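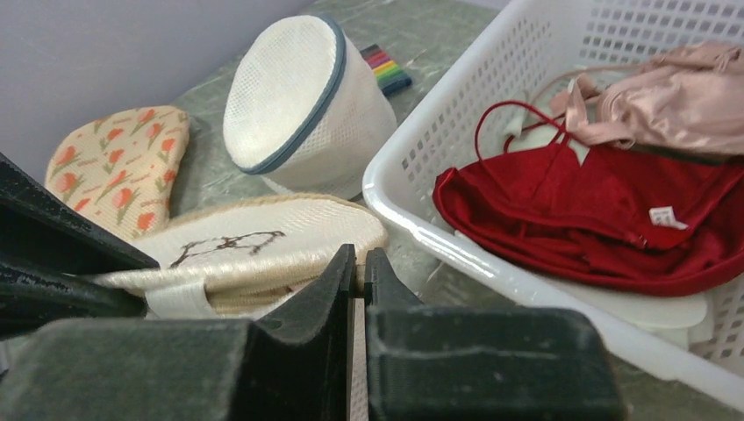

4.2 Store entry and incumbent shelf prices

The second part of the analysis considers how established grocers responded when Rameder opened stores within their catchments. Catchments were drawn by driving time, using the 10-minute boundary described in Section 3. Where two boundaries overlapped, the store was assigned to the closer entrant. The resulting panel holds 208 incumbent stores, all operated by Prurkent or by independent grocers trading under the Skornaria banner.

Prices were collected for a fixed basket of staples: milk, flour, eggs, white bread, tinned tomatoes, rice and a house-brand laundry powder. Promotional tickets were recorded separately and are excluded from the main estimates. Multi-buy offers were converted to a unit price only where a single unit could also be bought at the ticketed price. Items sold by weight were converted to dollars per kilogram before matching.
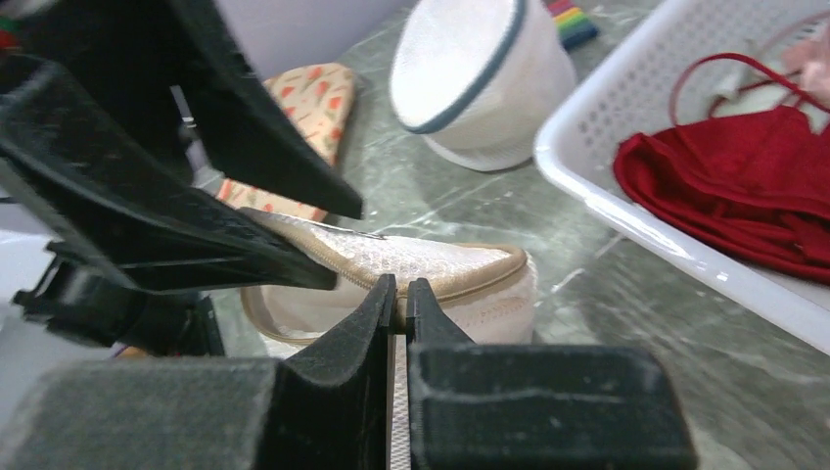

Figure 4. Narrow strip of white mesh fabric held between two black jaws.

The dependent variable is the log of the basket price in store i at month t. Store and month fixed effects are included throughout, and standard errors are clustered by catchment. Entry is coded from the first full month of trading, so a store that opened partway through March enters the treated group in April. Catchments in which an incumbent closed within 6 months of entry were dropped, as the remaining stores may have picked up displaced customers.

Prurkent stores lowered basket prices after entry, with most of the change falling on house-brand lines. Branded lines show no change distinguishable from zero. The Skornaria independents behaved differently. Their house-brand range is supplied by a common wholesaler at a recommended retail price, and only the larger stores, those above 600 square metres, departed from it to any measurable degree. Smaller stores appear to have responded through opening hours, although the data on hours are incomplete and the result should be read with caution.

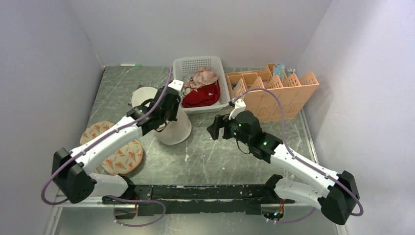 Raquel Caldeira

4.3 Robustness

Three alternative specifications were run. The first replaces the driving-time boundary with a straight-line radius. The second weights basket items by household expenditure shares. The third drops all stores in the Moreira district, where a road closure altered travel patterns for part of the sample period. The sign of the entry coefficient is unchanged in each case, and its magnitude is smallest under the straight-line radius.

A further check uses the 1042 price observations collected by a second team under Reinaldo Falcão. These cover fewer items and were taken at a different time of day, so they were not pooled with the main panel. Agreement on house-brand items was close. Agreement on eggs was poor, owing to differences in how the two teams treated mixed-size cartons, and eggs are therefore omitted from the columns of Table 5 that use the second set.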